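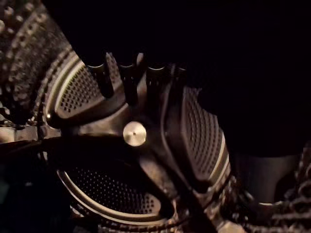
Inside a washer drum, with the metal hub at the center.

Section 4: Signing your building up for the Tastevport Utility Savings Program

Welcome, and thank you for getting this far! The steps go quickly once you have a recent water bill and your lease in front of you (a copy of the lease is fine).

1. Open the Stokden portal and choose "Shared laundry and water."
2. Type in your building number, then the number of apartments. The portal takes up to 32 on one form, so larger buildings will need a second form.
3. Enter last year's water use in gallons, just as the bill shows it. Leave out the comma: 2,352 goes in as 2352.
4. Pick Hateck or Jeon as your inspection district. The map on the back of your bill shows which one you live in.
5. Press Save, wait for the green check mark, and then press Send.

Note: The portal signs you out after 10 minutes of quiet, so do save as you go along.

Caution: Please don't send the same form twice. A double entry puts both copies on hold, and clearing the hold can take 2 billing cycles.

Lead test requests are covered in Section 5.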